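Recording two-handed basket packing with hand-held grippers: how we do it in Hulme

Last updated in April

This page covers the basket task from start to finish: setting up the table, recording, and getting the episodes into shape for training. It is the task I recommend to anyone starting out with two-handed data, because it is so much fun to watch a policy learn it. A basket has a tall handle that gets in the way, soft things go into it, and the two hands have to share a small space without knocking into each other. You find out very quickly whether your tracking is any good!

The method is the one we settled on for Navota, our bimanual imitation set. A person wears a headset with a camera and holds a gripper in each hand. Each gripper has a camera and a printed marker pattern on it. There is no robot at the table at this stage. The motion is recorded straight from the person's hands and mapped onto arms later.

What you need

A pair of hand-held grippers with marker cubes attached
A head-mounted camera rig
A square table you can reach across without stretching
A checkered cloth
A basket with an arched handle
Light, squashable items such as snack packs
One or two upright containers to make the table less tidy
Kiselard (our recording tool), version 2 or later

The cloth is worth a word. We ran early sessions on a bare white tabletop and the head camera kept losing its place whenever both hands came in close. Checks give the tracker lots of corners to hold on to, and they cost almost nothing. If yours has a very fine check, try a larger one, as fine patterns turn to mush toward the edge of a wide lens.

Step 1. Set the table

Spread the cloth and smooth out the middle. The drape at the sides can do what it likes. Put the basket down first, then the containers, then the items. Move the basket between takes, and turn it too, so the handle comes at the grippers from different directions. This matters more than any other kind of variety we tried.

Leave people to walk about and work in the rest of the room. We used to clear everyone out, and the policies trained on those quiet recordings were jumpy the first time anyone strolled past.

Step 2. Check all the views

Start Kiselard and open the preview. You want the basket in the head view, with a good margin of cloth, and you want to see into the jaws in each gripper view. Bring the hands together over the basket, then apart, then cross them once. Watch the marker overlay as you go. If it flickers, tilt your wrists a little until it settles and remember that position.

Three views from basket recording, two from a gripper and the last from the head:
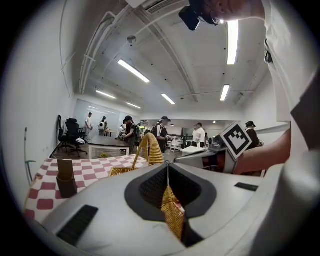
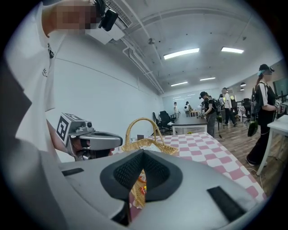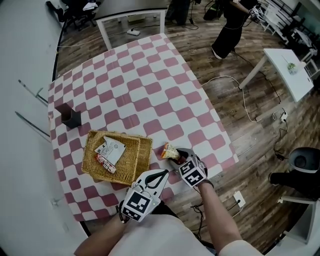
Step 3. Record

Press start, hold still for a slow breath, and go. Pick up an item, bring it over the rim, and open the jaws only when it is well inside. Then use one gripper to steady the basket or shift the handle while the other goes back for more. Mix up which hand does what!

A few habits that make better episodes:

Move at the speed you would use to pack a lunch for somebody. Very slow motion looks careful and trains badly.

If you drop something, keep recording and pick it up. Recoveries are gold. In our set 104 episodes include a drop followed by a second try, and taking them out made the policy noticeably worse at saving a bad grasp.

Look at what you are doing. The head camera goes where your head goes, so a glance at the clock is a glance at the clock in the data as well.

Keep the cables behind your elbows.

Step 4. Sort the episodes

Kiselard writes one folder per take. Run the Prasside checker on the whole session before you go home. It lines up the streams, flags any stretch where a marker was lost, and suggests trims for the start and end. Accept the trims unless they cut into a grasp.

We recorded 1589 episodes and kept all but the ones with long gaps in tracking. Be generous here. A short gap of the kind you get when a hand passes under the basket handle can be filled in from the gripper's own camera.

Step 5. Train something small first

Take a slice of the data and train overnight. We used 627 episodes for our first run, and the policy was already reaching over the rim and letting go at a sensible height, which had the whole lab crowding around the monitor. Handle contact was still clumsy. That improved with the full set, and most of the gain came from the takes where the basket had been turned.

If your small run reaches for the right item but stops short, check the offset between marker cube and fingertips before you touch any training settings. We lost most of a week to a cube that had been glued on slightly crooked.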